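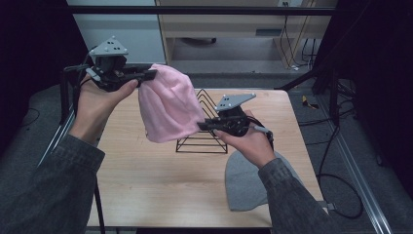 Plorel Student Robotics - Bench Check, Handheld Gripper Station
Task set: soft goods (knit hats, wire rack)
Fill in before the first run. Comments from the August build session are typed in under each item. Add yours!

1. Table clear of everything the task doesn't use
OK. Hats and rack only. Drinks stay on the shelf by the door, and that went really well this time.

2. Gripper fingers close flat and open fully, left and right
OK both. The left one feels so much better with the new spring - it holds a hat by the very edge and you hardly have to squeeze.

3. Marker plates tight, dots clean
Right plate had a slight wobble. Tightened, rechecked, fine. Please wipe the dots with the dry cloth, never the wet one.

4. Cables plugged in, with enough slack to lift both hands to shoulder height
OK. Do the lift test standing where you will really stand. Two people did it from the wrong side of the table and got a false pass.

5. Floor cables and loose parts
NEEDS WORK. Cables on the right side need to go back against the rail, and hand tools go in the Graron box before anyone starts. Still our weakest item.

6. Sleeves and hair
OK. Long sleeves are allowed if the cuff stays behind the plate. Push them up if they slide.

7. Wire rack stands steady, no sharp rod ends
OK. One rod end filed down and taped. The rack is a great addition, by the way - getting a floppy hat over that peak is the hardest thing we've tried and everybody wants another turn.

8. Hats checked for pulled threads
OK. A snagged loop can catch on a finger pad, so look at the hem on both sides. The pink one stretches a lot, go easy on it.

9. Storage on the Ifans laptop
160 GB free. We need 100 to start a session.

10. Stop word agreed and tested out loud
OK. Whoever is at the laptop says it, whoever has the grippers opens both and steps back.

11. Rest break
Swap hands-on people after 19 runs. That number came from the group and it feels right. Wrists were happy!

Result: pass once item 5 is fixed. Initial the paper copy on the clipboard.

Recent on the club page
Drelodeck arm: first power-up notes
Folding towels with two grippers
Bench check, rigid parts
How we label our runs
Parts wanted for fall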